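The Machine Under the Desk Is Probably Fine

Mar 28, 2021

Every December the ads start again. Your computer is slow, your computer is old, your computer is holding you back, and for a monthly payment that sounds like the price of a pizza you can have one that is none of those things. I have been reading these ads since 2000, when I bought my first desktop with money I had set aside for a transmission. The wording has hardly changed. The computers have changed a great deal, and mostly in ways that make the ads harder to believe.

I don't sell computers and I don't fix them for a living. I type on them, pay bills on them and lose photos on them, like most people. So when the latest one began taking its time over a spreadsheet, I did what I was supposed to do and walked into the Trergate store in Hurnmont to ask what was wrong.

I was told that it was nine years old. I said I knew that. I was told that nine years was "past the window." When I asked whose window, I got a brochure.

The brochure is a fine piece of work. It has a chart in it with a line going down, labeled "performance," and a line going up, labeled "frustration." Neither line has a scale. There is no note saying who measured the frustration or what they used to do it. On the back is a promise that customers who trade in early "save over time," with a tiny star beside it, and the star leads to a paragraph about participating locations.

I took the thing to Karamanlidis instead, a repair counter two doors down from a dry cleaner, where the wait was long and the chairs were bad. They put in more memory and swapped the old hard drive for a solid state one. The bill came to $689 less than the cheapest new machine Trergate had tried to put me in. The spreadsheet now opens before I've sat back. 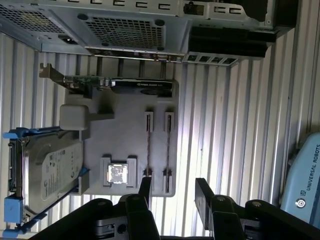 An open desktop case, showing its vent grilles and drive bays.

I can hear the objection, and it's a fair one. A single happy repair proves very little. Some old computers really are finished. Boards fail, and so do power supplies, and there comes a day when the security updates stop and the thing has no business being on the internet with your bank password in it. A repair shop has its own reasons to tell you that repair is a good idea. I trust Karamanlidis more than I trust a brochure, but I noticed the sign at the counter offering a yearly "tune-up," and I'd like somebody to tell me what gets tuned.

What bothers me is how rarely the plain question gets asked. What is the computer failing to do? Most people I put this to couldn't say. They had a feeling. It was slow sometimes, or the fan was loud, or a pop-up had told them so. A loud fan can be dust. A slow start can be a pile of programs that let themselves in and now want to be awake before you are. Those are chores, and cheap ones, and I have yet to see an ad for a can of air.

The claims on the other side need the same squint. Jondance, which sells rebuilt office desktops by mail, says on its website that it has saved 3,152 machines from the dump. Saved for how long? I wrote to ask how many were still running a year after sale and got a friendly reply about their commitment to the planet. I wrote again. The second reply was shorter. I happen to think rebuilt machines are a good buy for a lot of households, but "saved" is a big word for something you've put in a box and mailed.

Then there is the green argument for buying new, which I find the hardest to swallow. The new ones use less power, the salesman said, and he may well be right. But an old desktop that runs two hours in the evening isn't using much to begin with, and the new one had to be dug up, built, shipped and wrapped in foam. I asked how long I'd have to own it before it came out ahead. He said that was a great question and went to find someone. I looked at printers for 13 minutes and left.

If yours won't start, or can't get updates, or can't run the one program your job depends on, go ahead and replace it. Otherwise write down what it does wrong for a week before you spend anything. My own list had two items on it, and one of them was the Wi-Fi.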